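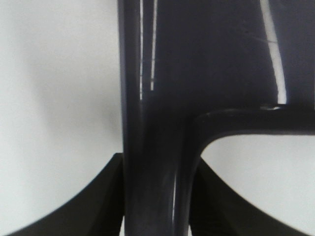

27. Juli 2023

Seit Montag habe ich Urlaub, und weil wir dieses Jahr erst im Herbst wegfahren, habe ich mir die Abstellkammer vorgenommen. Eigentlich wollte ich nur den Staubsauger wieder so reinstellen, dass die Tür zugeht. Dann fiel mir der Karton mit den Plastiksachen entgegen (der oberste, der schon immer schief stand), und damit war der Tag verplant.

Zur Erklärung für alle, die neu mitlesen: Unsere Kammer liegt zwischen Küche und Bad, hat kein Fenster und eine Glühbirne, die man erst anknipsen kann, wenn man schon halb drinsteht. Die Vormieter haben ein Metallregal der Marke Trirnum dagelassen, so ein graues Ungetüm mit Lochschienen, und das haben wir beim Einzug dankbar vollgestellt und danach nie wieder angerührt. Unten stehen Farbeimer und Getränkekisten. In der Mitte lebt alles, was mit Putzen zu tun hat. Und oben, knapp unter der Decke, lagert der Kunststoff.

Kunststoff ist bei uns nämlich eine eigene Kategorie. Mein Mann sagt zu allem »das kann man noch brauchen«, und ich sage »aber nicht hier«, und dann kommt es nach oben. Deckel ohne Dosen, Dosen ohne Deckel, Einsätze aus Besteckkästen, Clips, Haken, Bügel, Halterungen von Duschstangen, Möbelfüße, Kabelkanäle. Zwei Umzüge hat das alles mitgemacht. Beim letzten habe ich den Karton noch selbst zugeklebt und draufgeschrieben: »Teile, wichtig!!« Mit zwei Ausrufezeichen. Ich muss sehr überzeugt gewesen sein.

Also: alles raus in den Flur, altes Bettlaken auf den Boden, Kaffee daneben, Radio an. Zuerst wollte ich nach Größe sortieren, das war Quatsch, weil dann Trinkhalme neben Kabelbindern lagen. Dann nach Zimmern. Das ging besser, jedenfalls so lange, bis ein Haufen entstand, für den mir kein Zimmer einfiel. Der wurde natürlich der größte.

In dem Haufen lag auch etwas Dunkelblaues, fast Schwarzes, und damit habe ich bestimmt eine halbe Stunde zugebracht. Dicker, runder Holm, davon geht ein flacher Arm ab, und darüber ist es geschlossen, eine breite glatte Fläche. In der Ecke, wo Arm und Holm sich treffen, ist alles schön weich gerundet. Ich finde ja, dass man an solchen Ecken merkt, ob sich jemand Mühe gegeben hat. Der Kunststoff glänzt wie lackiert, und oben auf der Fläche sind ein paar feine Kratzer, die man erst sieht, wenn das Licht drüberläuft. Je nachdem, wie man es hält, ist es mal marineblau und mal anthrazit, und ich habe es ziemlich oft anders gehalten.

Ich mag dieses Blau! Meine Oma hatte eine Küchenwaage in so einem Ton, und in meinem Kinderzimmer gab es einen Papierkorb, der genauso glänzte, bis ich ihn mit Pferdeaufklebern zugepflastert habe. Die Aufkleber gingen nie wieder ganz ab. Meine Mutter hat es mit Öl versucht, mit Föhn, mit Nagellackentferner, und beim Nagellackentferner wurde der Papierkorb dann stumpf. Seitdem habe ich Respekt vor glänzendem Plastik.

Mein Mann kam irgendwann vorbei, nahm das blaue Teil in die Hand, drehte es einmal und sagte: »Das gehört doch zu was.« Ja, danke. Er tippte dann auf irgendetwas Größeres, ich auch, und weiter sind wir nicht gekommen. Im Familienchat kamen drei Vorschläge, von denen mir keiner einleuchtet, und meine Schwester schrieb nur, sie habe selbst so eine Kiste und wolle darüber nicht reden.

Abends war Tsutomu Katayama da, mit dem ich früher im selben Büro gesessen habe und der inzwischen Ersatzteile für Haushaltsgeräte einkauft. Ich dachte: Wenn einer, dann er. Er hat sich über das Laken gebeugt, erst mal alle Möbelfüße nebeneinandergestellt und mir erklärt, dass vier davon zusammengehören und der fünfte wahrscheinlich von einem Kühlschrank stammt. Die Duschhalterung kannte er mit Artikelnummer. Zu dem Dunkelblauen meinte er, er würde es erst mal waschen und dann weitersehen. So etwas Vernünftiges hätte ich auch sagen können, aber gut, es war halb zehn und wir hatten schon eine Flasche Weißwein auf.

Wie ich Plastik wasche, das wollte neulich eine von euch in den Kommentaren wissen, darum hier mal in aller Ausführlichkeit. Ich lasse lauwarmes Wasser in die Badewanne, so eine Handbreit, und gebe normales Spülmittel dazu. Keine Scheuermilch! Auch nicht die sanfte. Matte Sachen dürfen mit der Bürste bearbeitet werden, Glänzendes kriegt bei mir nur ein weiches Tuch, am liebsten ein altes T-Shirt. Für die Rillen nehme ich eine ausgediente Zahnbürste und für ganz enge Stellen ein Wattestäbchen. Danach klares Wasser und mit einem trockenen Tuch abreiben, sonst gibt es bei unserem kalkigen Wasser sofort Flecken, und auf dunklen Farben sieht man jeden einzelnen.

Kratzer gehen davon selbstverständlich nicht weg. Es gibt Politur, ich habe mir vor Jahren mal eine Tube Brudine gekauft, die steht noch im Schrank und ist oben leicht eingetrocknet. Bei der Haube vom Plattenspieler hat sie ganz ordentlich funktioniert, beim Salatbesteck hat sie einen Schleier hinterlassen, den ich dann mühsam wieder herunterpoliert habe. Ich probiere sie inzwischen immer erst an einer Stelle aus, die keiner sieht. Und bei ein paar feinen Linien lasse ich es meistens bleiben. Sachen, die benutzt wurden, dürfen so aussehen.

Zurück in den Flur. Gegen Mittag am Dienstag hatte ich vier Haufen: behalten, verschenken, Wertstoffhof und »morgen noch mal gucken«. Behalten haben wir erstaunlich wenig. Die vier Möbelfüße (passen tatsächlich unter die Kommode im Schlafzimmer, die seit Jahren auf Bierdeckeln steht), einen Kabelkanal, alle Haken, die Dosen mit passendem Deckel. Von denen gab es sieben. Aus einem Karton, der mir bis zur Hüfte ging.

Verschenkt habe ich die Kleiderbügel und zwei Besteckeinsätze. Die Bügel hat die Änderungsschneiderei Ait Ali bei uns an der Ecke genommen, ich hatte einfach gefragt, als ich die Hose abgeholt habe, und bin mit einer Tüte Stoffreste wieder herausgekommen, was nun wirklich nicht der Plan war. Die liegen jetzt im Nähkorb. Mein Mann hat noch nichts gesagt.

Der Wertstoffhof hat bei uns dienstags nur nachmittags auf, und ich stand rund 90 Minuten in der Schlange. Halb so wild, ich hatte ein Hörbuch dabei, aber im Auto waren es gefühlt fünfzig Grad, und auf dem Beifahrersitz roch ein Stapel alter Duschvorhangringe streng nach Keller. Vor mir hat jemand eine komplette Gartengarnitur ausgeladen, weiß, Stapelstühle, der Tisch mit dem Loch für den Schirm. Fast hätte ich gefragt, ob ich die haben kann. Wir haben gar keinen Garten.

Beim Aufräumen ist mir übrigens auch der Beleg für unsere alte Küchenmaschine in die Hände gefallen, eine Prarcombe, angeschafft in einem Anfall von »ab jetzt backen wir unser Brot selbst«. 1.149 Euro! Ich hatte den Preis vollkommen verdrängt. Im Januar vor zwei Jahren haben wir sie meiner Cousine überlassen, die wirklich Brot backt, und zwar sehr gutes, und von dem Geld, das sie uns dafür gegeben hat, haben wir den Esstisch abschleifen lassen. In der Kiste waren noch der Spritzschutz und ein Teigschaber von dem Ding. Beides geht morgen per Post hinterher. Ich hoffe, sie vermisst es nicht schon seit damals und war nur zu höflich zum Fragen.

Gestern habe ich dann die Regalböden ausgewischt, was man auch nicht jeden Tag macht. Auf dem obersten lag eine Staubschicht wie Filz. Ich habe sie erst mit dem Staubsauger abgenommen und danach feucht gewischt, in der Reihenfolge, umgekehrt gibt es eine graue Pampe (ich spreche aus Erfahrung mit dem Küchenschrank). Statt des großen Kartons stehen dort jetzt drei kleine offene Kisten. Da kann ich von unten zwar nicht reingucken, aber ich kann sie mit einer Hand herunterziehen, und das ist mir wichtiger. Beschriftet sind sie mit Kreppband: »Haken«, »Küche« und »Rest«. Über »Rest« haben wir kurz diskutiert. Mein Mann fand, das sei der Anfang vom Ende, und ich fürchte, er hat recht.

Das dunkelblaue Teil liegt vorerst auf der Fensterbank im Arbeitszimmer. Morgens kommt da die Sonne hin, und dann hat es diese hellen Streifen, die wandern, wenn man mit dem Stuhl ein Stück rückt. Falls eine von euch so ein Stück kennt oder weiß, wozu es gehört, schreibt mir bitte! Ich habe inzwischen Küche, Bad und Keller abgesucht und nichts gefunden, dem etwas fehlt, außer der Stehlampe, und die ist aus Messing.

Am Wochenende sind die Farbeimer dran. Ich weiß noch, dass in einem davon das Gelb vom alten Flur ist, und ein anderer klingt beim Schütteln, als wäre ein Stein drin. Wenn jemand einen Tipp hat, wie man festgeklebte Deckel aufbekommt, ohne den Schraubenzieher zu verbiegen, immer her damit. Unser letzter hat schon eine Kurve.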